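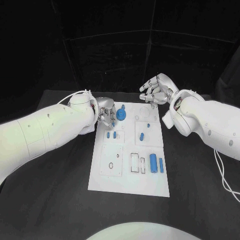 Page last changed: November

The Musari peg board

I've been making these boards in the back half of the Workel unit for a while now, and the Musari is the one I keep getting asked for, so it finally gets its own page!

It's a flat white panel with a matte face, and it carries raised white plates, cut-outs and blue plastic parts that go with them. The pegs are blue as well. I did try grey ones once (very smart, I thought) and then spent an evening hunting for them on the workshop floor, so blue it is. They show up nicely against the white and you can find one again when it rolls under a bench.

My favourite bit is the stepped blue part near the top, the one that looks like a small gear or spool. Next to it there's a big circle engraved straight into the surface, with a small round hole below. The little square plate on the left takes a pair of pegs side by side, and they don't have to be the same height — I like a mix of short and tall myself.

I went with a matte finish after Hernán Cabrera borrowed an early glossy one and complained that his desk lamp bounced off it all afternoon. He was right, annoyingly. The matte one does pick up fingerprints if you've been eating crisps, but a damp cloth sorts it out. Please don't use anything gritty, and keep it out of the dishwasher (yes, somebody asked).

On a dark table it looks brilliant, by the way. I had mine on pale birch for ages and could never see where the panel stopped.

What you get: the board, the blue parts and a cloth bag to keep the loose bits in. Spare pegs come in packs of 17, which is simply what fits in the tin I buy. The price is £86 for the board, with postage on top, and the spares are £4 a pack. If you already own the older Kpodo board, its pegs are a touch fatter and won't go in, so don't force them!

I make them in batches of 100 and send them out in the order people write in. Cristian Condori does the packing and answers the post, usually before nine in the morning, so if you've got a question about stock he's the one to ask.

The Grundier stand fits underneath if you want the board tilted. It's sold separately and I've only got the low version left. The tall one will be back once I've found decent hinges — the last lot squeaked.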